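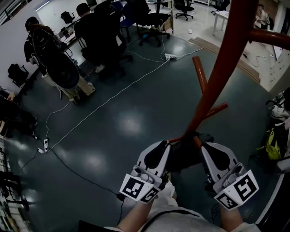 Boletín interno n.º 129

Inicio | Noticias | Equipos | Agenda | Contacto

Usamos cookies propias y de terceros para recordar sus preferencias. Si sigue navegando, entendemos que acepta su uso. Aceptar | Configurar

Presupuesto de pinzas para el curso que viene: por dónde vamos

10 de octubre de 2021

Queridos todos, ya sé que las páginas de compras son las que se leen en diagonal, pero os pido un poco de paciencia con esta, porque de lo que decidamos ahora va a depender con qué trabajamos a partir de febrero, y luego no vale venir a mi mesa a decir que faltaban marcadores. (Con cariño lo digo, y sabéis que el café lo pongo yo.)

Empiezo por lo que ya está aprobado. El proyecto Tullstead sigue adelante con las pinzas de mano, las dos a la vez y con sus paneles de marcadores en las muñecas, y va a crecer hacia los objetos altos: percheros, lámparas de pie, escobas, todo aquello que no se puede levantar de la mesa con dos dedos y que obliga a pensar dónde se agarra. El perchero de madera con forma de árbol ha resultado ser un compañero estupendo para esto. Tiene el tronco más grueso arriba que abajo y las ramas salen cada una por donde quieren, así que cogerlo cerca del pie con las dos pinzas pide bastante más maña de la que uno se imagina sentado delante de una hoja de cálculo. Yo misma lo intenté una tarde y prefiero no dar detalles.

Para comprar hemos pedido precio a dos proveedores. Jultby nos ofrece el par completo, con cuerpo, dedos y soporte de marcadores, y nos mantiene la tarifa si cerramos el pedido antes de fin de mes. Nolldale vende las piezas por separado, cosa que a primera vista parece un lío, pero que nos viene muy bien para los recambios: las almohadillas de los dedos son lo que más se gasta y no tiene ningún sentido pagar una pinza entera cada vez que se pela una. La propuesta que llevo a la reunión es mixta – los pares nuevos a Jultby y las almohadillas a Nolldale – y suma 542 euros menos que comprarlo todo en el mismo sitio. No es una fortuna, lo sé, pero con eso se pagan los cables y todavía queda algo para la caja común.

De almohadillas vamos a pedir 100. A alguno le ha parecido mucho y a Ilse Hoekstra, que es quien las cambia, le ha parecido poco, de modo que me quedo tranquila pensando que la cifra debe de andar por el buen camino. Los marcadores impresos los seguiremos haciendo en casa, con cartulina blanca de la gruesa, y en eso calculo que se irán unos 100 euros entre papel, tinta y plastificado. Os ruego que no dobléis los paneles para guardarlos en el cajón. Una esquina torcida nos deja el código ilegible justo cuando más falta hace, y luego hay que repetir la toma entera.

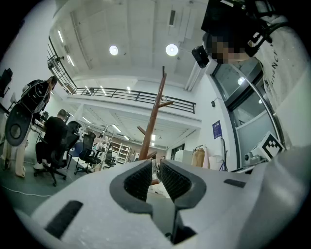 Lo que falta por decidir: cables, suelo y sitio

Aquí es donde necesito vuestra opinión de verdad. Trabajamos con las regletas y los cables blancos tendidos por el suelo, y para una mesa de oficina eso puede pasar, pero quien lleva una pinza en cada mano y un perchero entre las dos no va mirando dónde pone el pie. He pedido a Meijer una oferta de canaletas de suelo, de las bajitas con tapa, y me han prometido que vendrán a medir el espacio antes de dar un precio cerrado. Hasta entonces dejo la partida abierta en el presupuesto, con una cantidad prudente que ajustaremos después.

También hay que hablar del sitio. Los objetos altos piden sala despejada y, si queremos grabar desde la pinza y desde la cabeza al mismo tiempo, conviene que las sillas de ruedas no acaben repartidas por todas partes. Una posibilidad es reservar la zona junto a la puerta de cristal y dejarla siempre libre. Otra, más cara, es mover las mesas hacia el fondo, lo que supone electricista y una semana de incomodidades. A mí me tira la primera, que es la que no cuesta nada, pero comprendo que los que tenéis el puesto por ahí tendréis algo que decir, y os escucho encantada.

Si tenéis peticiones pequeñas (correas, hebillas, velcro, bridas, esas cosas que siempre se olvidan y que luego compramos deprisa y mal), mandádselas a Ilse con el nombre exacto de la pieza y, si puede ser, la referencia del catálogo. Las juntaremos todas en un solo pedido para ahorrarnos los portes. Las peticiones grandes me las pasáis a mí, con un par de líneas que expliquen para qué tarea son y si pueden esperar a la segunda entrega.

El borrador completo está en la carpeta de compras, en la hoja «Tullstead – pinzas». Podéis escribir comentarios en la columna de la derecha; las fórmulas, por favor, no me las toquéis.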